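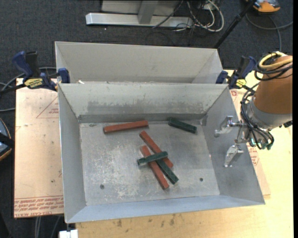
Can visitors run the bin-picking cell themselves on the open day? Only from the start button, with one of us standing at the stop.

April 19, 2026

Run-through with Maureen Blackburn before the Girkotora visit. She took the visitor's part and asked whatever came into her head. Most of it was about crossed blocks, so the talk needs a minute on how the arm chooses which one to go for first.

- Demo set stays at six blocks, red and green. More than that and the talk overruns.
- Bar clamps on the bins: check both before each group comes in.
- Talk length 13 minutes, wants to be shorter. Drop the Nolto slide.
- Groups of six at most – the people at the back couldn't see into the bin in December.

Cathal Ní Bhriain has the visitor list from Skuvico and is printing 200 handouts. The old sheet still gives Kinnear as the contact, so that line needs changing first.

Maureen would like two finger speeds, slow for explaining and normal for the rest. I'll set up the slow one tomorrow and write the value in here.

Still to do: floor tape, spare fuse, key for the side door.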